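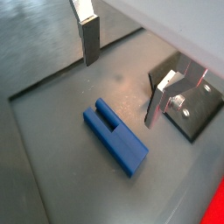 Stundis 桌面插装单元评测:采购与预算部分

一、评测范围

本文面向准备购置小型机械臂单元的实验室和培训机构,重点放在费用构成和选型顺序上,运动精度的详细测试另文发表。评测对象为 Stundis 单臂套装,含机械臂本体、二指夹爪、控制器和基础软件授权。围板、托盘、夹具和任务件不在套装内,需另行采购。我们使用的围板和台面附件来自 Trurkex,任务件是 Joly 的积木和形状分类盒。

单元安装在 Skorkirthorpe 的二层实验室,整个评测期为14周,每周一上午做一次零位检查。采购和台账由 Lizeth Echeverri 负责,下文涉及的报价均取自她的记录,币种为欧元,不含税。

二、任务选择

插装类任务适合做采购前的验收。抓取、对姿、对孔、释放四个环节都会用到,失败时也容易判断问题出在哪个环节。与单纯的码放相比,插装对夹爪开口、指垫形状和视角的要求高得多,很多在码放演示中看不出来的短板,到这一步都会暴露。

零件应至少包含一种非对称件。我们用的蓝色塑料块,一端是完整的矩形实体,另一端开了槽,槽的一侧是圆柱形杆。斜放在托盘里时,夹持位置稍有变化,有效接触面就完全不同。只拿正方体或圆柱体验收,得出的结论偏乐观,供应商现场演示时尤其要留意这一点。建议在询价函里直接写明:演示零件由买方提供。

三、夹爪与指垫

套装自带的指垫是平面厚块,末端有斜面。夹平行面时表现稳定,夹圆弧面时需要降低速度。厂方提供三种替换指垫,单独计价,没有整套优惠。指垫属于消耗件,预算里应按年列支,不要并入设备一次性费用。我们在评测期内更换了2副,更换用时很短,但每次更换后都要重做指尖偏置标定,工时要算进去。

夹爪本体外壳较大,低位作业时会遮住腕部相机的一部分视野。如果任务依赖腕部视角,最好再配一台固定相机。这一项在基础报价单上没有体现,支架、线缆和授权加起来为1485欧元,是我们这次超支的主要来源。

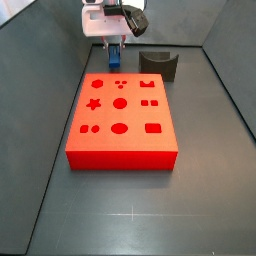

固定视角的价值在对孔阶段最明显。分类盒顶面有九个孔,按三行三列排布,孔形有星形、圆形、椭圆形、带弧形缺口的矩形等,也有两三个小孔并成一组的。从台面外侧观察,零件与盒体后沿的相对关系比较清楚,操作员复核记录时不必反复切换画面。盒体本身没有固定结构,直接放在台面上,长期使用需要另做定位挡块。报价阶段容易漏掉这类小件,单价不高,交期却不一定短。

四、围板与台面

灰色围板对成像有利,背景单一,红色盒体和蓝色零件容易分割。深色台面略带光泽,顶光偏强时会有反光,调灯位即可,不需要更换台面。托盘则是另一种情况:表面会积累浅色颗粒和划痕,对外观没有要求可以不管,若视觉算法对纹理敏感,应准备备用托盘,每台单元配一块即可。

围板高度选择前要先确认机械臂的肘部轨迹。Trurkex 的标准高度与 Stundis 的默认待机位有干涉,修改待机位后解决,没有产生费用,但占用了调试时间。建议采购前索取两家的三维模型自行校核,厂家给出的兼容列表只核对了安装孔距。

五、预算结构

我们的经验是把预算分成四块:本体及控制器、感知、夹具与任务件、调试工时。多数采购申请只写前两块,后两块在执行中陆续冒出来,走零星采购流程,审批周期比设备本身还长。夹具类支架应一次性列清单,包括安装板、角形支架、螺母、垫圈和螺钉,并注明规格,避免到货后再补购紧固件。

维保合同分基础和扩展两档。基础档只覆盖本体和控制器,夹爪不在内。扩展档包含夹爪,响应时限为5个工作日。如果只有一台单元且用于教学排课,建议购买扩展档;有两台以上可以互为备份,基础档足够。

软件授权按控制器绑定,迁移需要厂方后台处理。计划分批扩容的单位,应在首次合同中约定后续授权的单价和迁移次数,我们在这一点上谈得偏晚,只拿到口头承诺,续签时才写入附件。

六、结论

Stundis 套装的硬件水平与价位相称,夹爪在平行面零件上可靠,文档质量中等,中文手册滞后于英文版一个版本。主要缺点是报价单颗粒度过粗,感知和指垫都要买方自己追问。适合已有一名熟悉标定流程的工程人员的团队。没有这类人员的单位,应在报价中要求包含现场调试,并把自备零件的插装测试写进验收条款,测试次数、允许失败次数和判定方式由买方拟定。

下一期评测替换指垫,三种型号使用同一批零件。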